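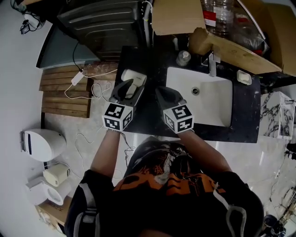

The software lead at Branska spends most of her day on pose tracking, the code that works out where each gripper is from one video frame to the next. Her team of nine writes Olier, a set of tools that turns recorded hand motion into paths a robot arm can follow. "People assume the learning part is hard," she said. "Most of our bugs are about coordinates." Each gripper carries a cube with black-and-white square markers, and Olier reads the faces to get position and angle. A bathroom counter is a good test, she said, because the basin is white and glossy and the countertop is black. "Exposure picks one or the other. If it picks the counter, the white parts of the marker wash out and the corner finder starts guessing."

Her fix was to let the solver carry a pose for up to 300 milliseconds without a marker, then drop it. Longer gaps are flagged and left empty. The first version filled them in. "It drew lovely smooth curves straight through the sink," she said.

The planner, called Leckie, takes the cleaned paths and checks them against the reach of the arm. In February it was run on 1,451 recordings, and most rejections came from wrist angles a person can manage and the arm can't.

She would like the next release to line up the wrist and head views automatically. At present someone does it by hand, and it takes about 2 minutes per recording.

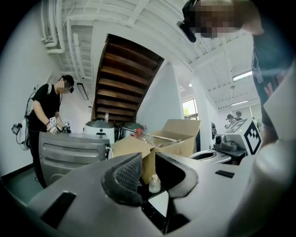

What comes next

Version two of the planner will report which joint caused a rejection. "Right now it says no and that's it," she said. The team is also moving its logs to Enum, a format it wrote in-house, so that a failed path can be replayed one step at a time.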